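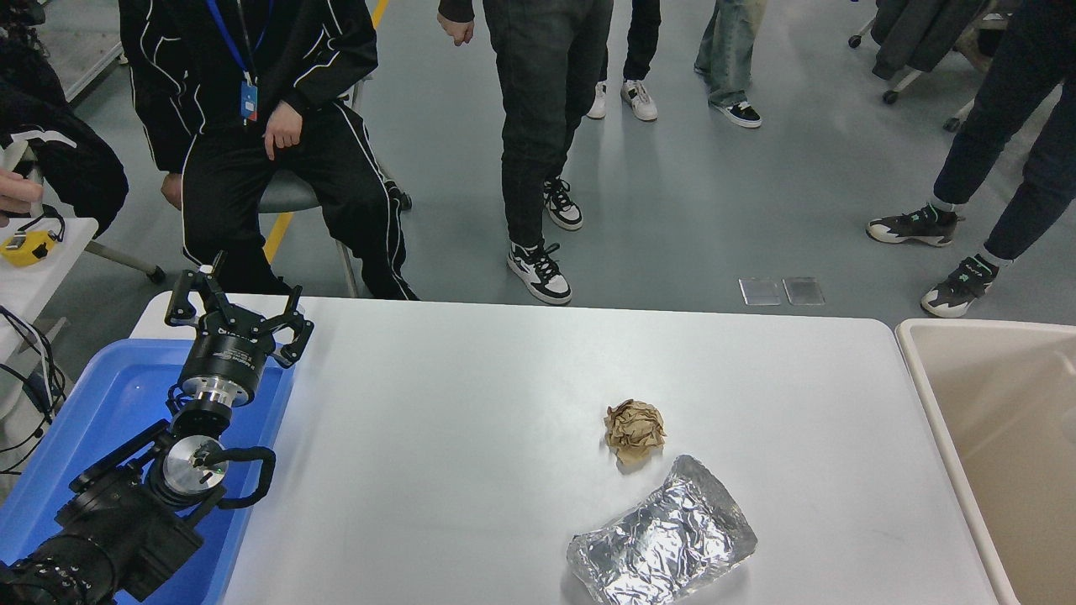 ## 3. Puesto de separación de envoltorios

Este apartado explica cómo preparar la mesa Clader y cómo repartir los envoltorios usados entre las dos bandejas. El montaje de las patas está en el apartado 2.

### 3.1 Preparación

1. Coloque la mesa sobre suelo firme y nivelado, con el lado largo hacia el operario.
2. Ponga la bandeja azul a la izquierda de la mesa y la beige a la derecha.
3. Compruebe que el borde de las bandejas no sobresale por encima del tablero más de 6 cm.
4. Limpie el tablero con un paño húmedo y déjelo secar.

### 3.2 Separación

1. Deje los envoltorios sobre el tablero, separados entre sí. No trabaje con más de 4 piezas a la vez.
2. Pase el papel kraft a la bandeja azul. Puede ir arrugado; no hace falta alisarlo.
3. Antes de mover un paquete envuelto en papel de aluminio, compruebe si tiene contenido. Si lo tiene, retírelo y deséchelo aparte.
4. Pase el aluminio vacío a la bandeja beige.
5. Vacíe cada bandeja antes de que el material llegue al borde.

**Nota:** el papel con grasa o restos de comida no va a la bandeja azul — use el cubo de resto.

**Precaución:** el aluminio arrugado puede tener cantos que corten. Utilice guantes si va a comprimirlo con las manos.

**Precaución:** no cargue cada bandeja con más de 200 g por vaciado si usa las bolsas Tzanetos de tamaño pequeño.

### 3.3 Recambios

Las bandejas se piden por separado con la referencia 962. Indique el color en el pedido. Para la limpieza semanal, consulte el apartado 5.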